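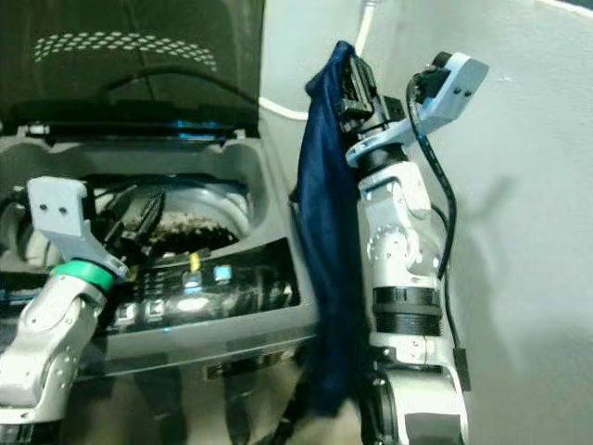 Dunkelblau, Toplader, Deckel offen. Weiter bin ich an diesem Vormittag lange nicht gekommen.

Also Wäsche. Ich hatte mir vorgenommen, im Januar über etwas Erbauliches zu schreiben, über Bücher zum Beispiel, ich habe zu Weihnachten zwei bekommen und in einem davon sogar das Vorwort gelesen. Stattdessen stehe ich gedanklich seit Tagen vor der Waschmaschine und denke über Dunkelblau nach.

Dunkelblau ist nämlich keine Farbe, Dunkelblau ist ein Verwaltungsproblem. Es gibt in unserem Haushalt einen Korb für Helles, einen für Buntes und einen für Schwarzes, und Dunkelblau wandert zwischen den beiden letzten hin und her wie jemand, der auf dem Amt immer ins Nachbarzimmer geschickt wird. Marin wirft es zu Schwarz. Ich werfe es zu Bunt. Am Ende liegt es auf dem Stuhl im Schlafzimmer, wo auch alles andere liegt, was man noch einmal anziehen könnte, aber nicht wird.

Marin Ionescu und ich teilen uns seit sieben Jahren eine Wohnung und in dieser Zeit haben wir über Geld, Urlaub und die Frage, ob man Tomaten in den Kühlschrank legt, eine Einigung erzielt. Bei der Wäsche herrscht Waffenstillstand. Wer wäscht, bestimmt. Das klingt fair, führt aber dazu, dass man schon deshalb wäscht, damit es der andere nicht tut.

Zum Toplader muss ich auch etwas sagen. Ich bin mit Frontladern aufgewachsen, mit Bullauge, vor dem man als Kind saß und zusah, wie die eigenen Socken vorbeikamen. Ein Toplader bietet keinerlei Unterhaltung. Deckel auf, Sachen rein, Deckel zu, den Rest muss man glauben. Dafür bleibt der Rücken gerade, zumindest beim Einfüllen. Beim Ausräumen hängt man dann doch kopfüber in der Trommel und fischt nach der letzten Socke, die mit der Innenwand eine innige Verbindung eingegangen ist.

Was ich am Toplader inzwischen gern mag: Man kann jedes Stück vorher noch einmal hochhalten. An der Schulter packen, aushängen lassen, anschauen. Bei der Gelegenheit sieht man Flecken, man sieht, was auf links gedreht ist, und wenn man Glück hat, fällt auch das Papiertaschentuch heraus, bevor es sich auf 200 kleine Taschentücher verteilt. Ich habe im Dezember eines übersehen. Es war in einer dunklen Hose, natürlich war es in einer dunklen Hose, und ich habe bis kurz vor Silvester Flusen gezupft - beim Frühstück, in der Straßenbahn, einmal während einer Beileidsbekundung.

Seitdem gelten bei mir folgende Regeln, die Marin "deine Verfassung" nennt. Taschen leeren, alle, auch die kleinen, die keinen erkennbaren Zweck haben. Dunkles auf links. Reißverschlüsse zu. Große Stücke einzeln hinein und nicht als Knäuel, wie es aus dem Korb kommt, sonst wickelt sich eines ums andere und man zieht nachher eine Art Zopf aus der Trommel. Kalt oder dreißig Grad, wenig Waschmittel. Ich nehme die Hälfte von dem, was auf der Packung steht, und bilde mir ein, dass ich damit dem Konzern eins auswische.

Die Hälfte ist übrigens Eyvindurs Idee. Eyvindur Nørgaard wohnt unter uns und hält Waschmittel für überschätzt. Er hält auch Weichspüler für überschätzt, Bügeln sowieso, und neulich im Treppenhaus hat er angedeutet, dass man Jeans gar nicht waschen müsse. Ich habe genickt und bin eine Stufe höher gegangen. Aber mit dem Waschmittel hat er wohl recht: Die weißen Schlieren auf den dunklen Sachen sind weg, seit ich sparsamer bin. Marin schreibt das dem Spülgang zu, den er heimlich dazuschaltet.

Bleibt die Frage, wohin nun mit dem Dunkelblau. Ich habe probeweise eine eigene Ladung daraus gemacht. Es kamen zusammen: zwei Pullover, ein Handtuch, das nur so tut, als wäre es blau, und eine Schlafanzughose, von der wir beide behaupten, sie gehöre dem anderen. Eine Trommel bekommt man damit nicht voll. Eine halb leere Trommel wiederum erträgt mein Gewissen nicht, und so kam am Ende doch wieder Schwarzes dazu, womit Marin gewonnen hätte, wenn er es wüsste. Er liest hier nicht mit.

Aufgehängt wird im Flur, weil der Balkon im Januar keine Option ist. Man kommt dann nur noch seitlich zur Wohnungstür. Die Pullover liegen flach auf dem Ständer und brauchen bis übermorgen, das Handtuch hängt über der Badezimmertür, und die Schlafanzughose habe ich Marin auf die Seite gelegt.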